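Wostimgate Forum > Arms and End Effectors > Parallel vs. angled fingers on a two-arm tabletop rig

ridgeline_tom
Posted in July
Replies: 7

OK, I've been putting this off until I had enough runs to say something useful, and now I do! Two small arms on a bench, wrist camera on each, plates as the test object. I've been swapping between the Ploltine angled fingers and the flat parallel set that came with the arms, and I did 60 grasps with each, same controller settings.

Short version: I love the angled ones. Flat fingers 41 out of 60, angled fingers 53 out of 60. I counted a grasp as good if the plate came up off the stack alone and stayed up for 3 seconds.

kestrel9
Nice numbers. What are you running for the controller? Stock firmware or the Lernton board?

ridgeline_tom
Lernton board, position mode, current limit at 800 mA on the finger motor. I tried going higher and it only made the plates tip. Loop rate is whatever it ships with, I haven't touched it.

Should have said more about the plates too. Plain round ones with a low raised rim, a few colors, some of them stacked. The stacks are where it gets fun, because the rims sit so close together that a finger has to find one edge and leave the other alone. The wrist view helps a lot with that. With the angled set I get both tips in view the whole way down, and I can see the wood through the gap between them, so lining up on a rim is pretty easy even by eye. 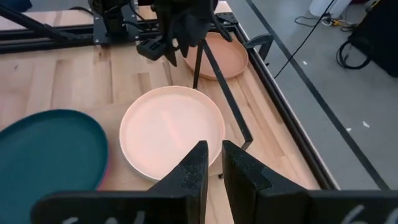 bolt_and_nut thinks the comparison is unfair to the flat set, because flat fingers want a different approach angle and you gave both the same one. Come in lower with the flats, tilt the wrist, then rerun it. I'd bet the gap shrinks to almost nothing.

ridgeline_tom
Fair hit. I did keep the approach the same on purpose, but I see your point that "the same" was tuned on the angled ones first. I'll redo the flats with a wrist tilt this week.

kestrel9
I don't agree with bolt on this one. If one finger shape works without retuning and the other needs its own approach, that's a result too! Most of us are switching objects all day and don't want a separate approach for every one.

bolt_and_nut
Sure, but then call it "ease of setup" and leave the success rate out of it. Two different questions. Also, what about thin rims? My angled tips started slipping once the texture wore down. I changed the pads and got it back.

marrowfat
Chiming in for the camera side. I ran the Montoya wrist cam and the cheap one that comes in the arm kit, back to back on the same arm. The Montoya has a wider view and you really feel it when there's a second arm in the workspace, you catch it coming in before it's a problem. The cheap one is sharper up close though, and for rim finding I kept going back to it. Mount is 14 grams lighter as well, and my wrist joint seems happier for it.

ridgeline_tom
Ooh, that's good to know. I've got both arms reaching over the same bit of table and the far one does sneak up on me. Did you have to redo the hand-eye calibration when you swapped?

marrowfat
Yep, every time. Takes me one coffee. Tape a mark on the mount so it goes back in the same spot, and the old calibration gets you close enough to start from.

kestrel9
Tom, if you do the tilt run, could you log finger current as well? I'd like to see if the flats are squeezing harder for the same hold.

ridgeline_tom
Will do, the Lernton spits it out anyway. I'll put the flats on tonight and post the file when I've got a full 60.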